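**1 February 2021**

Flanagan library shuts for the winter, boiler to blame

The Flanagan branch library will stay closed until the boiler is replaced. Town put the notice up this morning. No reopening date yet, just "later in February if parts come."

The old boiler quit for good last week after two repair visits. Fixing it again would of cost more than the thing is worth, the town says. New unit is coming from Jiltier, the heating firm out on the bypass. Two pipes in the basement also have to go.

Holds can be picked up at the Stikingate branch instead. 60 holds were already moved over on Friday's van run, the rest go this week. Anything due while Flanagan is closed gets a new due date, no late fees. Please do not use the book drop, it's taped shut and the lobby floor under it is wet. 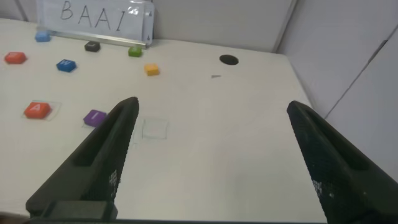
Andri Zwahlen wrote in before lunch to say Stikingate is fine if you have a car, but the bus out there stops running at 5 and the branch closes at 6, so anybody getting off work is stuck. Zwahlen wants a pickup table at the town hall two evenings a week. We asked. Town clerk's office says it is "being looked at."

Bill so far: nothing final. The council set aside $500 for moving the holds and the public computers. The boiler itself goes to a vote at the next meeting, and the bid has not been made public. We've requested it.

Meeting rooms are off too. The tax help sessions move to the Prumuvton building on Water Street, second floor, use the side door. Bring your W-2s and last years return. 16 slots per session, call ahead. The knitting group is looking for a space, anyone with a warm room should call the branch number, it forwards.

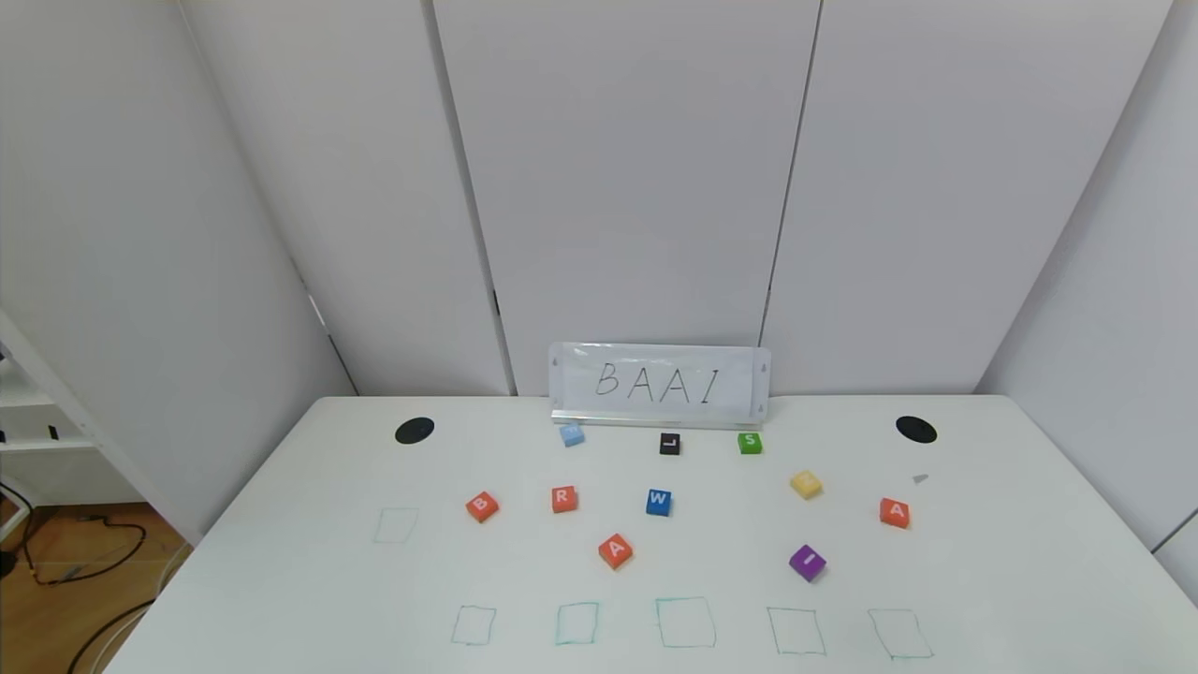
Story time goes online starting next week, mornings at 10, link on the library page. Sign-up is for ages three to six but nobody is checking. The first session is on letters and spelling, and kids are asked to have a few letter blocks handy at home, foam cubes like the black L and the green S are fine, so are magnets or letters cut from a cereal box. Families without internet can ask Stikingate for a paper packet. They printed 200 of them.

Questions go to the branch line, leave a mesage. More when we get the bid.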